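Laundry Club

Tuesdays after school, the students at Drirnow put their homework away and get down to the wash. They have been at it since July, when the club signed up for the Marchetti Cup, a contest in which a robot has to get a load of clothes from a tray into a washing machine with no help from its teammates. It sounds like such a small chore, doesn't it? (I thought so too, and I have done a great deal of laundry in my life.)

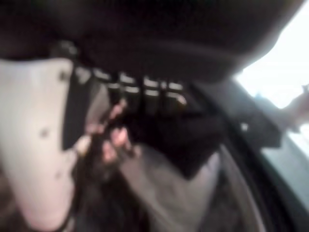 Cloth is the hard part, the students told me, all of them talking at once. A box keeps its shape when you pick it up - a shirt never does, and every new crumple is a new puzzle. They keep a log of each try, good and bad, and it had just passed 700 when I came by. They want 1,000 before the finals in Prurnach, where 9 schools will take part.
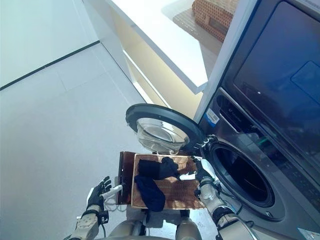

Dark clothes are their least favorite, and so of course they practice with them most! The two youngest members have claimed socks as their own special project, and I was shown a very thick notebook on the subject before I was allowed to go home.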